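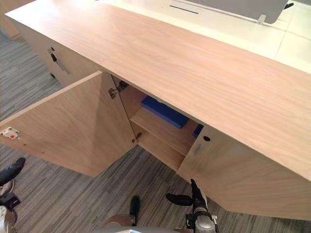

Open day at Vendik's Osusstead site on Thursday, first one they've done with the doors properly open to the public. Rain all morning, decent turnout anyway, about 750 through by close. Main draw was the two-armed robot, named Dabbas, working at a reception counter in the ground floor office. The cupboard job was the one people stayed for — pale wood counter, a door standing open on its two metal hinges, a flat blue box or case of some sort on the shelf inside, and the black grippers down low by the closed door next to it. Plenty of craning necks at the back. Staff kept asking everyone to stay behind the tape, mostly they did.

Demonstrations ran every 15 minutes from ten o'clock. Short talk first, then the robot, then questions. Most of the questions were about price (no answer) and whether it can do stairs (no). One lad wanted to know if it gets bored. The engineers said cupboards are harder than they look, a door can be stiff or loose and the arm has to cope with either, and they've spent the best part of a year on doors alone.

Upstairs was Cloladura, the firm's planning software, on a row of screens. Quieter up there. Worth the climb if you like maps and schedules, less so for the under-tens, who where mainly interested in the biscuits.

Vendik has 32 staff at Osusstead and says it wants to take on more next year, including two apprentices. Forms at the front desk or ask by phone. Minimum age is 18.

Second open day planned for November, date to be confirmed. Free entry again but booking needed this time — the car park couldnt cope. Overflow parking in the field behind if its dry.

Posted 02/08/2018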